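Home Docs Data Cards Changelog Issues Contact

# Tabletop Clutter Notes (Serncombe set)

A hand-written catalogue of things that end up on kitchen tables and stay there. It has 3,706 entries, which is more than anyone asked for, and it covers what the object is, what it stands next to, and what the household calls it when they want it moved.

Maintained by Zoi Sotiropoulos. Formerly hosted under the Escobar project, until Escobar became a project about something else.

## What's in it

Plain CSV, one row per object. Columns:

- `name`: everyday word, lower case. "mug", never "drinking vessel".
- `place`: back row, middle or front. Left and right are from the point of view of a person about to sit down.
- `neighbour`: whatever it touches or nearly touches.
- `verdict`: keep, move, ask.
- `notes`: free text, occasionally too free.

The `ask` verdict covers more than 700 rows. We had hoped for fewer.

## Baskets

Wicker baskets get a section to themselves because they break the `place` column. A basket is an object, and it is also a location for other objects, and people will argue for either depending on who has to empty it. We record the basket once and give each thing standing in it a row with `neighbour = basket`. Things leaning on the basket from outside get the same value, which is a known fault (see Issues) and will remain one.
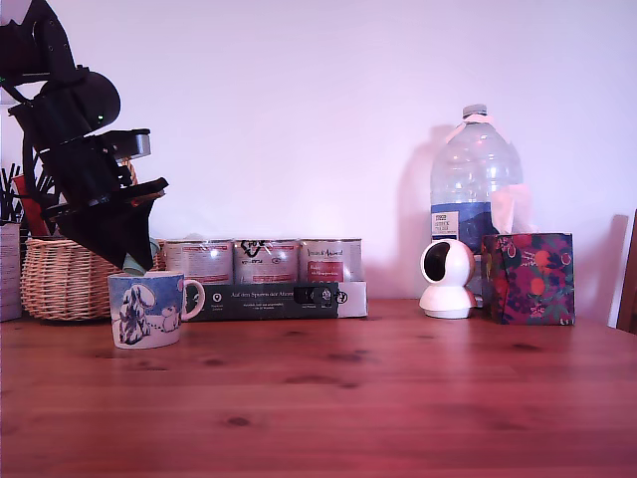
*Mug with its handle to the right, wicker basket behind, three cans in their tray.*

Multipacks count as one object while the cardboard is doing its job. The tray in this group reads "Auf den Spuren der Ahnen", which the first annotator entered under `name`. It has been moved to `notes`, where it adds a certain grandeur. Printed text is always copied in the language it was printed in. Please do not translate it, improve it or put it in title case.

## The back-row problem

Given a table and a wall, people push things to the wall. They call this tidying. The Fundwood guidelines, which we started from, treat a row along the wall as "stored" and stop there. We found that too generous and split it in 2:

1. **parked**: standing at the back with some evident intention of being used again.
2. **abandoned**: standing at the back with none.

Tins are nearly always parked. Bottles could go either way. Mugs resist the whole scheme, as they come forward by themselves.
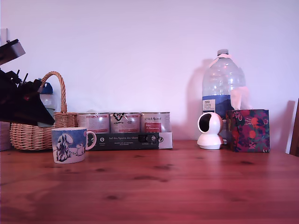

*Back row with the mug out in front. The winter pattern goes under `notes`, whatever the month.*

Patterned mugs should be described by what is on them, briefly. "Blue, snowy figures" will do. One early row ran to 2,000 characters on the subject of a single mug and we have kept it in `extras/` as a warning.

## Cups versus mugs

A mug has a handle. A paper cup is a cup. Where there are two cups of different sizes, use `cup_large` and `cup_small` and resist the urge to invent a medium. Size is relative to the table in question, so a `cup_small` here may be a `cup_large` in the Stondora subset, and joining the two on that column will give you nonsense with good formatting.
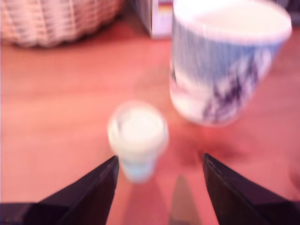 Zoi Sotiropoulos objects to the above and would like it recorded that `cup_large` should have been an actual measurement from the start, that she said so in November, and that she is willing to go round with a ruler. The ruler has been added to the roadmap.

## Known faults

- Boxes are under-described. Most rows say "box".
- `verdict` was filled in by whoever was nearest, and some people keep everything.
- Stondora rows use "hamper" for basket. A find-and-replace was tried once and also caught the picnic notes.

## Use

Fine for teaching, for sorting exercises and for settling disputes about shelves. Not suitable for deciding what to throw away in a house you don't live in.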